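A thread about round tables, because I have now read one too many posts telling me a round table will "fix the flow" of a small room.

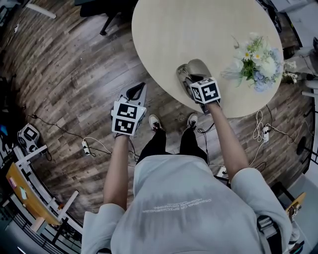 Reply from a reader, before I'd even gotten to my second post: we switched to a round one in August and would never go back, you stop bruising your hip on the corners and everybody can see everybody.

Fine. I'll give you the hip. I have bruised mine on plenty of corners and a curve is kinder. But "everybody can see everybody" is a thing people say about round tables at the store. Most of us eat with one other person, or with a phone.

So let's go through the claims one at a time.

Claim one: a round table takes up less space. Less than what? A round top 41 inches across needs 41 inches in every direction, plus room for chairs. You can shove a rectangle against the wall and get half your floor back. Shove a circle against the wall and you get two dusty triangles nobody can vacuum.

Yes, I know about drop leaves. I had one. The leaf dropped when it felt like it.

Claim two: pale tops make a room look bigger. This one is all over the Zindham catalog. Cream, oat, sand, whatever they're calling beige this season. I like a cream top fine, and it does look good over a brown wood-plank floor, I'm not going to argue about that. Bigger, though? I measured my room before and after. Same room.

What a pale top does do is show you every coffee ring you have ever made. I used to think I was a tidy person.

Claim three: put flowers on it and you're done. Daisies, some pale blue, some white, a bit of green, and the table is "styled."

I have nothing against daisies. A white daisy with a yellow center is about as cheerful as a flower gets for the money. My trouble is with where people tell you to put them. Dead center, says every guide. Try eating across a bouquet. You end up talking to a leaf.

Put them off to one side, near the edge. If they hang over a little, so what. You get the middle of the table back and you can still see them from the couch.

The guides hate this, by the way. A round table has a center and they want you to respect it. I would like to put down a plate.

Someone just asked real or fake. I've had both. The fake ones from Noterstead looked great until the first layer of dust, and then they looked like something from a dentist's office. They do say "wipe clean" on the tag. I'd love to meet the person who wipes each petal.

Real ones last a week if you change the water. I change the water on Thursday if I remember, so mine last less.

Claim four, and this is the one that got me started: a table in the open, away from the walls, "frees" the room.

It frees it from outlets. Everything you do at a table now has a plug on it. Laptop, lamp, charger, the other charger. Move the table off the wall and you've got a power strip on the floor and a coil of cable next to it, right where your feet go.

Look at any catalog photo of a round table out in a room. Where's the cord? The lamp is on. Where is the cord?

White strip, white cable, brown floor. There is no hiding that. I've tried tucking the extra cable under the table and it creeps out. I've tried wrapping it around the base and then you can't move the table to sweep.

Sarkeo will sell you a "cable basket" that screws to the underside. I bought one. It holds the strip, I'll admit that, but now the cord hangs straight down from the middle like a vine, and you still have to run it across the floor to the wall.

A rug over it? Please don't. Cords get warm and they get stepped on, and you can't see when one's worn through. I'd much sooner look at an ugly cable than sit on top of a bad one.

What has worked for me so far: strip to the side of the table, on the side away from the door. Extra length coiled flat and tied loosely. Cord along the side of the room for as much of the trip as possible. It still looks like a cord. I've stopped kicking it.

OK, price, since three of you asked. The Aaltonen round I keep getting ads for is around 200 dollars on sale. The reviews are mostly people saying how pretty it looked on the day it came. I want to hear from the person who's had it two years and has a kid with markers.

And "seats four." Does it? Four people who like each other, maybe, with small plates and no serving dishes. Mine says four. With chairs that have wide bases it's three, and the third one has a chair leg between their ankles.

Check the chair base before you check the table. I mean it. You can have the nicest curve in the world up top and a traffic jam down by your shoes.

Somebody says I'm being unfair and should just admit I hate round tables. I own a round table! I'm typing this at it. I'd buy one again if I had a square room with an outlet in the floor, and I've never lived in a place with an outlet in the floor.

What I object to is being told furniture will change how I live. I moved the table 2 feet closer to the window last winter and was told by a very confident article that I'd start having breakfast there. I have breakfast at the counter, standing, same as before.

Anyway. If you're shopping: measure with the chairs pulled out, find your outlet first, and ask to see the top with something spilled on it. They won't let you do the last one.

Muting this for the night, the drop-leaf people have found me.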